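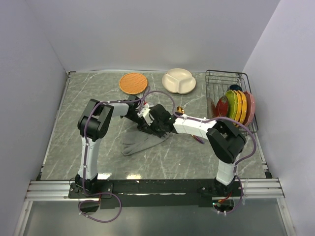 Fig. 7.1. Poste bimanuel : les deux pinces au-dessus d'un tissu gris froissé ; à l'arrière-plan, l'égouttoir et ses assiettes.

Cours > Manipulation robotique > Partie III > Chapitre 7

Joelle Matar et Tamer Khasawneh, mai

Chapitre 7. Synchronisation et planification à deux bras

Les chapitres précédents traitaient d'un bras isolé, dont l'état se résume à un vecteur de positions articulaires q et à l'ouverture de la pince. Avec deux bras partageant un même plan de travail, l'espace de configuration devient le produit des deux espaces individuels, privé des configurations où les bras se heurtent. Le cas de la figure 7.1, où les pinces sont voisines, est le plus contraignant : la distance entre poignets y est du même ordre que la marge de sécurité du planificateur.

7.1 Boucle de commande

Dans l'architecture Trellelar, reprise dans tout l'ouvrage, un processus unique commande les deux bras à 200 Hz. Les consignes sont émises dans le même cycle et portent le même horodatage. Une consigne reçue hors cycle est rejetée et la précédente maintenue. Le module Drusen assure la perception et publie ses estimations de manière asynchrone ; le contrôleur les interpole à l'instant du cycle courant.

7.2 Objets déformables

Un tissu n'admet pas de pose au sens du chapitre 4. On le représente par un maillage de 206 nœuds, recalé à chaque observation. Les plis masquent une partie de la surface, et les nœuds occultés conservent leur position prédite, affectée d'une covariance croissante. Le choix des points de saisie porte sur les seuls nœuds dont la covariance reste inférieure au seuil s.

Le jeu d'essais Dzene, constitué par Milagros Huaranga, contient 3042 trajectoires. On en réserve 2000 à l'apprentissage. Le format des fichiers est donné en annexe C.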